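# Projektbericht: Ladeverhalten von Plug-in-Hybriden im ländlichen Pendelverkehr

## 1. Ausgangslage und Fragestellung

Im Rahmen des Moduls Fahrzeugtechnik und Mobilität wurde untersucht, unter welchen Bedingungen ein Plug-in-Hybrid auf kurzen Pendelstrecken überwiegend elektrisch betrieben wird. Als Untersuchungsraum diente die Verbindung zwischen Hunow und Urkden, die über Land führt und nur an beiden Enden Ladepunkte aufweist. Die Arbeit beschränkt sich auf das Verhalten der Fahrenden. Eine technische Bewertung einzelner Modelle war nicht vorgesehen.

## 2. Vorgehen

Die Erhebung erfolgte mittels Fahrtenbuch. Zwölf Haushalte trugen Abfahrtszeit, Ladestand bei Abfahrt und Ankunft sowie die Außentemperatur ein. Der Zeitraum begann im Januar, damit auch Fahrten mit hohem Heizbedarf erfasst wurden. Insgesamt lagen 400 auswertbare Einzelfahrten vor. Unvollständige Einträge wurden ausgeschlossen, sofern der Ladestand nicht aus der folgenden Fahrt abgeleitet werden konnte.

Die Einordnung der Fahrten richtete sich nach dem Schema von Sepúlveda, das in der Lehrveranstaltung eingeführt wurde. Es unterscheidet rein elektrische, gemischte und überwiegend verbrennungsmotorische Fahrten. Für die gemischten Fahrten musste das Schema angepasst werden - die ursprüngliche Grenze ließ kurze Motorstarts beim Heizen unberücksichtigt.

## 3. Auswertung

Die Fahrtenbücher wurden von Hand in die Auswertungssoftware Jotavano übertragen. Jeder Eintrag wurde von zwei Gruppenmitgliedern unabhängig voneinander geprüft. Abweichungen betrafen vor allem unleserliche Uhrzeiten.
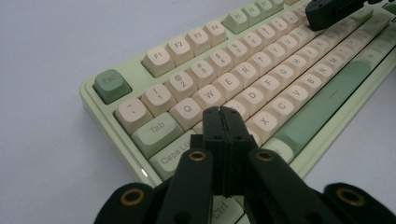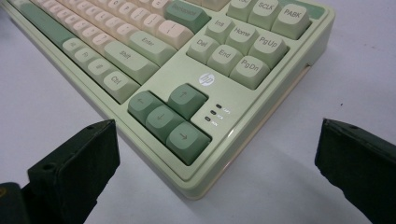
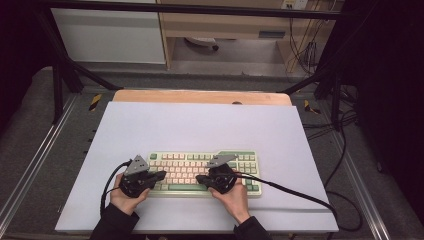
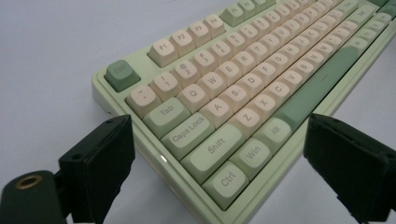
*Tastatur auf heller Unterlage, vier Ansichten.*

Haushalte mit eigener Wandladestation begannen ihre Fahrten in der Regel mit hohem Ladestand. Haushalte ohne eigene Lademöglichkeit nutzten die öffentlichen Säulen unregelmäßig und fuhren entsprechend häufiger mit dem Verbrennungsmotor. Bei niedrigen Außentemperaturen glichen sich beide Gruppen an, da der Motor bei mehreren Fahrzeugen zur Beheizung des Innenraums zugeschaltet wurde.

Der Einfluss der Abfahrtszeit blieb gering. Eine Ausnahme bildeten Fahrten vor 6 Uhr, bei denen das Fahrzeug vielfach noch am Ladekabel vorgeheizt worden war.

## 4. Einschränkungen

Die Ergebnisse sind nicht repräsentativ. Die Teilnahme war freiwillig, und das Führen des Fahrtenbuchs kann das Ladeverhalten beeinflusst haben. Ferner wurde der Kraftstoffverbrauch nur über die Tankbelege erfasst, sodass eine Zuordnung zu einzelnen Fahrten nicht möglich ist.

Für eine Folgearbeit wird empfohlen, die Erhebung auf die Sommermonate auszudehnen und den Ladestand automatisiert auszulesen. Die Vorlage des Fahrtenbuchs ist dem Anhang beigefügt.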